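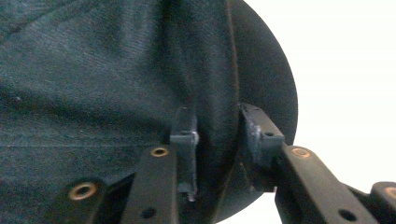

Does the second tranche convert at the same cap as the first?
It converts at the lower of the two caps, provided it is drawn before the first note matures.

2019-06-04

Wrote those two lines on a sticky note after the morning call with Lorenz Zaugg and have been working outward from them all day. Entry is mostly for my own reference, as I will not remember the reasoning by the time the lawyers come back.

Position as of tonight. Plikance holds one convertible note from Vergara, 200 thousand, signed in April, 18-month term, discount of 20 percent, capped. Vergara is willing to put in a second note of 300 thousand. Lorenz wants the second note to carry its own cap, higher than the first, on the grounds that the Ovberg contract is now signed and the company is worth more than it was. He represents Vergara, so it is odd that he is the one arguing for the higher number. I asked him why. He said a low cap on both notes would leave the founders too thin after the priced round and that the next investor would make us fix it anyway. Reasonable. It would also require amending clause 7 of the first note, which currently gives the holder the better of any later terms and, on our lawyer's reading, the better of any earlier ones too.

Ran the conversion table three ways this afternoon.

Case A, both notes at the April cap: founders at just under 60 percent after the priced round, before the option pool.
Case B, separate caps: founders up by a little over four points on case A.
Case C, no cap on the second note, discount only: better for us than B if the round prices low, worse if the pool has to come out of the pre-money. I had the pool in the wrong place the first time and spent an hour on a result that was meaningless. Cell reference, row 31. Fixed and saved as a new version.

Interest is the smaller item but it keeps getting left out. At the agreed rate it accrues simple, not compounded, and it converts with the principal. Sebastián Garrido had it compounding in his copy of the sheet. The gap is small over 18 months but the two files have to match before anything goes to Vergara. Sent him the corrected formula at 4:10. He replied with a thumbs up and then, twenty minutes later, with a question showing he had not opened it.

Cash. Burn is around 50 thousand a month with the Mustcombe office included. Without the second note we reach the end of the year, barely, if Ovberg pays on the schedule in the contract. Ovberg's first invoice is already nine days past due. I have not told Lorenz this. It will come up in the monthly report, and I would prefer to raise it by phone first. To do tomorrow, before the report goes out.

Sebastián would like to take the money in one draw. I would like two, the second tied to delivery of the Ovberg pilot, with our option and not theirs. Two draws means less interest and a slightly cleaner table. It also means Vergara can get difficult in the middle. We went back and forth on this over lunch without settling it. He thinks I am pricing the interest and ignoring the risk. Possibly. Will put a number on the risk and see if it moves me.

Open items:
Clause 7 wording, with lawyer.
Ovberg invoice, call accounts payable, get a name.
Mustcombe lease, break notice date, check the side letter.
Board consent for the new note, needs both signatures.

Left the office at 7:40. Did not run. Bed.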